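Machines at Work, Unit 7 handout
Household chores: how close are we?
Instructor: Iddrisu Ansah
Revised 20/06/2022

Read this before the session and bring your log sheet from the shop visit.

Every year somebody in this class tells me that kitchen robots are about to arrive. I ask what the robot did, and the answer is usually a video. So the first rule of this unit is dull: a video is a claim. Ask how many tries were made, who set the table, and what the people standing nearby were allowed to fix.

What counts as doing a chore

For this course, a machine can do a chore if a person can ask for it and leave the room. Moving one object from a known spot to another known spot is a step in a chore. Most demonstrations show a step and are titled with the whole job.

The Huratel trial (Reading 2) is a good case. The summary reports 2587 attempts at small kitchen tasks, of which 1311 were marked as finished without help. That is a little over half. Then look at the appendix, where "finished" includes food that ended up touching the plate. Would you pay for that? A dishwasher that cleaned half the forks would go back to the store.

Shop floors are a different matter. At the Nedomstead packing plant the parts arrive the same way up, in the same tray, all day long. The arm there earns its keep, and I have no quarrel with it. The trouble starts when a sales sheet takes the plant's numbers and puts a kitchen on the cover – Prondance did this in its April brochure.

Why toast is harder than it looks

Bread varies in thickness. The crust is stiff and the middle gives. Grip it hard and it crumbles, grip it lightly and it swings or drops. A slice can also land on its edge, and then the machine has a new problem that it may not have been built to notice. A six-year-old pushes it flat with one finger.

The job: two slices, from the toaster to the plate.

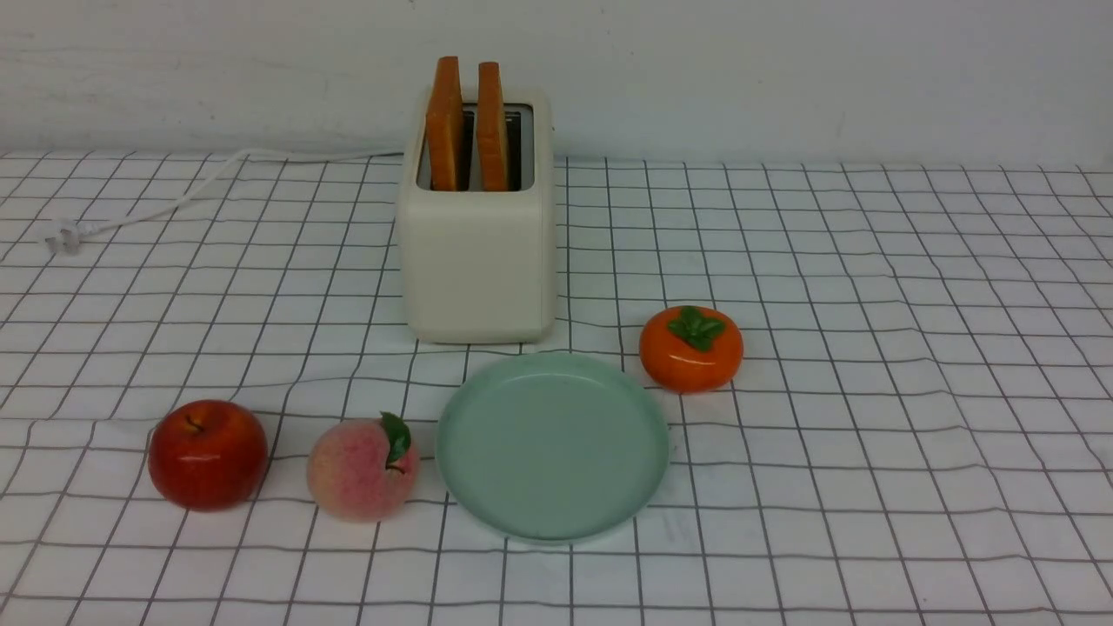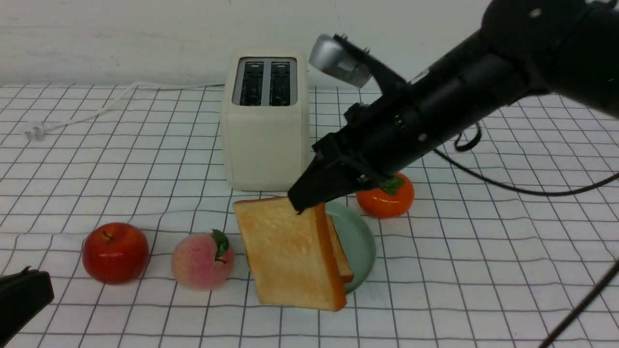 Iddrisu Eshun, whose notes we use in Reading 3 (cited as Eshun), argues that failures of this kind are only a matter of more practice. Maybe. He has been saying so for a while, and his own table has no row for cleaning up crumbs. I would like to see one before I change my mind.

For next time

Pick one chore you did this week and write down every step, including the ones you did without thinking. Mark the steps that would need a person if something slipped. One page is plenty. Typed or handwritten, either is fine, but put your name on it – I had two without names last time.

Readings 2 and 3 are in the course folder. Skip the marketing section of Reading 2.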